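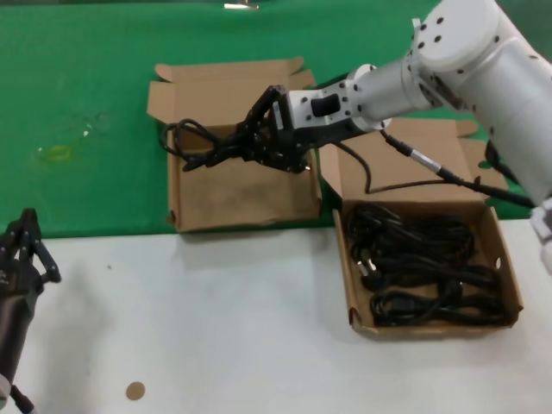
Sorting Power Cords Is a Packing Decision

Dec 13, 2025

Most advice on storing power cords starts with the cord: how to coil it, which tie to use, whether to label the plug end or the socket end. I think this is the wrong place to start. The box should be settled first, and the coiling method should follow from it.

A power cord has a minimum bend it will tolerate without complaint. Push it tighter and the jacket takes a set, and the cord then springs out of any stack you build. A shallow corrugated box with a fold-back lid suits this well. Loops lie flat in it, one layer can be seen at a glance, and the lid folds out of the way while you work. A deep bin holds more per square foot of shelf, and that figure is what sells deep bins. It says nothing about the time spent pulling one cord out through the loops of its neighbors.

I tested this in August at the Esley storeroom, where the cords had been kept in a single Vasus tote. Retrieval of one named cord took 11 minutes on the worst attempt. After a split into shallow cartons, the same request took about 4. The cords were the same, and so was the person looking.

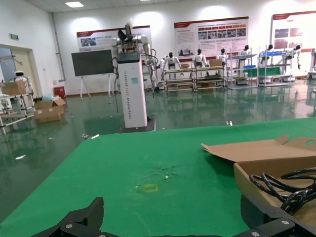

The second point concerns the number of boxes open at once. Two is correct for sorting. One is the source and the other is the destination, and a cord is in one or the other or in the hand. Add a third box for "unsure" and it fills first. I have seen the Ridov method recommended, with its 10 labeled trays, and for a repair shop it may be justified. For an ordinary stock of black cords it mostly moves the tangle into smaller containers.

Work surface matters more than it gets credit for. Black cords on a dark bench are hard to trace by eye. A plain green or white top gives enough contrast to follow a loop back to its plug, and tape marks on the surface give the box a fixed position to return to.

On coiling itself I have little to add. Over-under is better for long cords. For anything short enough to hold at arm's length, a plain loop is fine – the Sung clips are fine too, if you already own them. Start from the plug, as the pins are what catch on everything else, and lay it toward the outside wall of the box.

The objection I hear most is that shallow boxes waste shelf height. They do. Stack them with the lids closed, four high, and most of the loss is recovered. What remains is a cost I would pay.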